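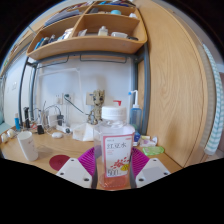
A hand-held gripper holding a bottle of red bean water at a desk.

The Flurelley Open Day is a yearly public visit to the Flurelley robotics workshop in Trakatbridge, held in March and best known for its hands-on demonstrations of hand-held grippers. Visitors come to see how everyday handling work is recorded so that robot arms can later be taught to do it, and a good many of them go home having recorded a few grasps of their own. Admission is free, though places at the demonstration tables are booked ahead and tend to go quickly.

Background

Flurelley began as a small repair shop for packing machines in the harbor district of Juradport, and moved to Trakatbridge when it outgrew the old building. The first open day was a modest affair, put on mostly for families of the staff and the neighbors across the street, with 43 people signing the guest book. It has grown a great deal since then, and the most recent one drew 2,000 visitors over 2 days. The event still keeps a good deal of its early friendliness - tea is served in the hallway, and people are welcome to stay and chat for as long as they like.

The hand-held gripper

At the heart of the visit is the hand-held gripper, a tool with two fingers that a person carries and works directly, with a camera mounted on it looking out toward the fingers. The fingers used in the demonstrations have magenta pads with fine parallel ribs, fixed beside white plates. The person holding the tool picks things up and sets them down much as they would with their own hand, and the camera records each movement from close by. Recordings of this kind are then gathered together and used in training a robot arm.

Bottles are a favorite subject. A clear plastic bottle with flat sides and a wide ribbed cap, such as the 红豆水 (red bean water) bottle shown at the top of this article, gives the fingers a pair of faces to press against, and the little bit of orange-pink drink left in the bottom shows nicely through the plastic. Guides like to point out that see-through objects are harder for a camera to make sense of than solid ones, and that a printed label can be a real help.

Ordinary desks play their part as well. Flurelley has long held that a robot meant for homes and offices should learn among the things people really keep around them, with cups, chargers, a computer mouse and a figurine or two in view, and its guides will happily talk about this at length.

Program

Each demonstration lasts 20 minutes. A guide first shows a slow grasp and release, then hands the tool to the visitors one after another, children included. Afterward the group watches its own recordings on a screen, which usually gets the most laughter of the day. The Solberg Room, upstairs from the workshop, is set aside for longer talks and for questions from teachers and students.

A smaller version of the visit, with the same tables but without the talks, travels back to Juradport in the fall.

See also

Juradport harbor district
Solberg Room talks
Trakatbridge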